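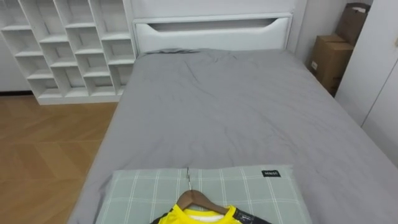
Sábana gris, cabecero blanco.

Segunda escucha del disco de Vilela, esta vez con auriculares. Son 8 cortes y 32 minutos, grabados en cinta por Aksel Vestergaard. La mezcla deja el bajo muy centrado y la caja demasiado seca. En «Brillton» hay un zumbido a 70 Hz que en los altavoces no se aprecia — con un filtro de paso alto desaparece, pero se lleva parte del bombo.

La cara B está mejor resuelta, con menos compresión y más aire en las voces.

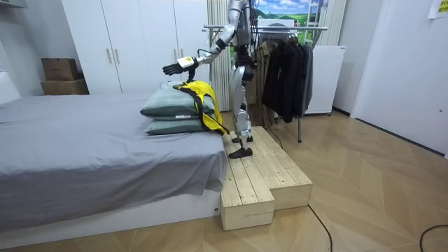 Edición en vinilo

Meston la publica en mayo. Pediré copia para comparar el máster.

Etiquetas: Escuchas, Indie

Comentarios

Enier: El zumbido también está en el single.
Marta: ¿Qué auriculares usas?

Entradas recientes
- Cintas y ruido de fondo
- Mezclar en mono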